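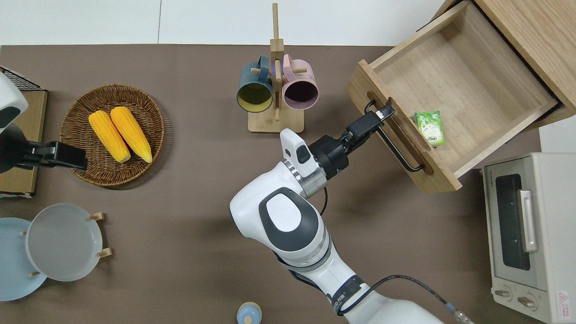
Right arm on the drawer handle, Friday evening, workshop in Ballstead

achilleas_s
I have now 4 tasks for the two arms and the drawer is the worst. The fingers take the bar handle well, but in many tries the drawer twists and gets stuck. Should I pull slower?

kragh_bench
Speed is not your problem. Your pull path must follow the drawer, and it stands at an angle to the arm. Turn the cabinet square to the base.

achilleas_s
I don't agree fully. If I turn it, the arm learns only one position — at home nobody's cabinet is square.

Keegan Chan
With 200 demos I would fix the position first, then move it a little each day. We did it so in Prukovbridge. Wax on the runners helps too.

kragh_bench
Wax hides a bad path. Make the wrist softer in the pull direction.

achilleas_s
I will try the softer wrist first, wax after.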